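Workshop notebook
2026-06-10
2 min read

Hide glue, second batch. The May batch from Ledix went off too fast on the Buchanan chair rails, so I mixed this one thinner, by weight, and left it to soak overnight in the fridge. Strained it in the morning. Clear, no smell.

Glued up 3 test joints in ash offcuts, all mortise and tenon. Sorcha Mowat clamped the last one while I held the lamp. First two broke at 2,000 and 2,956 newtons, both in the wood. The third let go at 687, clean along the glue line — I think the tenon was cold when it went in. Warm the parts next time.

Isivcombe order still short one back splat. Wrote to Gundbridge for more ash, same thickness as before.

Pot thermometer reads low against the kitchen one. Marked the dial with tape.
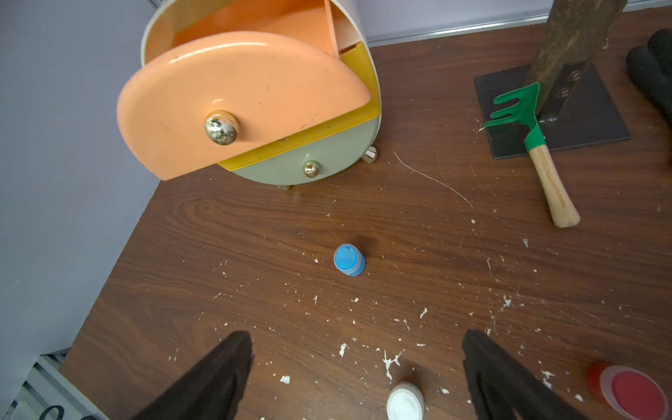
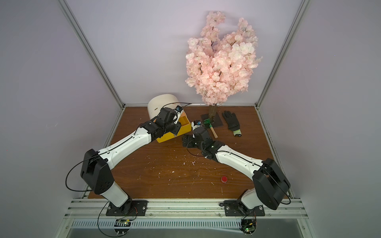 Wood-grain tabletop in all four, flecks and all in the first two.
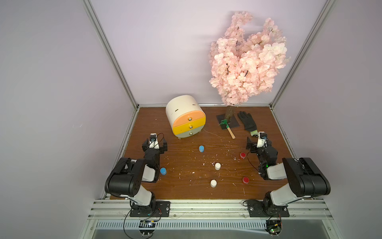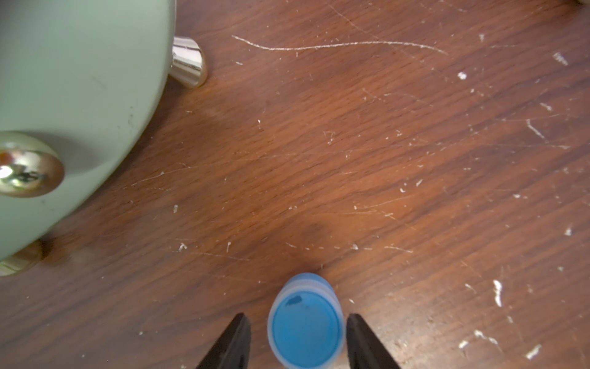 Can the leftover glue be reheated tomorrow?
Once, if it goes back in the fridge tonight with the lid on. After that it loses strength and should be thrown out.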